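Tips from the two-armed build: boards, outlines and small blue parts

I promised I'd write these up in September, when the arms first went up, and then of course we were all too busy playing with them. Most of what follows is bench sense you could use on any fiddly job at home, so don't be put off if your workshop only has the usual number of hands in it!

Work on a white board or sheet. Blue parts on white can be found at a glance, by you or by a camera, whereas on our dark table the little pegs might as well be down a well. If you've only got paper, tape the corners. I've lost a whole evening to a sheet that crept.

Sort out your lighting early too. Coloured light is lovely for a party, but it turns your white things pink, and any colour setting you made under the ordinary lamps will want doing again.

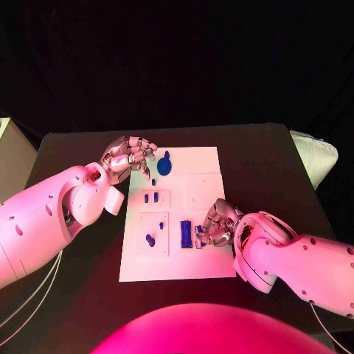
Does the cloth at the back need to be proper stage curtain?

Any dark, matt cloth will do, so long as it hangs well clear of the elbows. Ours is a remnant, and I'd buy more width than you think, as it's maddening to come up short at one side. Give it a brush now and then, too (black shows every bit of fluff).

Draw round your parts. Put each one down where you want it to live, go round it with a fine dark pen, then tidy it up on the computer and print it. An oval, a little circle, a couple of rectangles of different widths, and you can see from across the room what still wants putting away. I've since done the same for my kitchen drawer and I'm ridiculously pleased with it.

Keep the long pieces beside the outlines they match, thick by wide and slim by narrow. It saves a lot of reaching over, and reaching over is how pegs get knocked flying.

Start with one hand doing the picking and the other held up out of the way. Fergal Conneely, who has far more patience than I have, made me run 14 goes like that before he'd let me move both together, and I grumbled, but my knocks went right down.

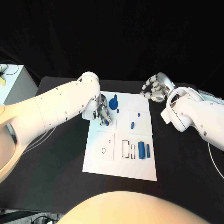
Cables, and what to do with them

Leave slack at every joint, more than looks neat. Move the arm by hand to the furthest place it will ever go, and only then fix the cable. I use soft hook-and-loop strips cut from a roll, as you'll be undoing them again by teatime. Anything trailing on the table should go out to the side, well away from the board.

Check the screws in the casings before each session. They do work loose, and a dab of paint across the head and on to the shell will show you at once if one has turned.

For round things such as the disc, take hold of the rim and leave the middle free, so you can see where the hub is heading. Come down slowly for the last little bit. We drop to a crawl there and I've never once wished we were faster.

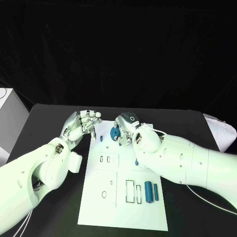
Trikham Shared Workshop: Arms and Automation Group

Last few odds and ends. Keep a shallow tub with a lid for the blue parts and print a spare of each while the printer's warm. Wipe the board with a barely damp cloth, never the sprays, which lift the ink. And do write down your settings on the card by the door before you switch off, even if you're sure you'll remember them, because I was sure too and we spent the whole next session finding them again.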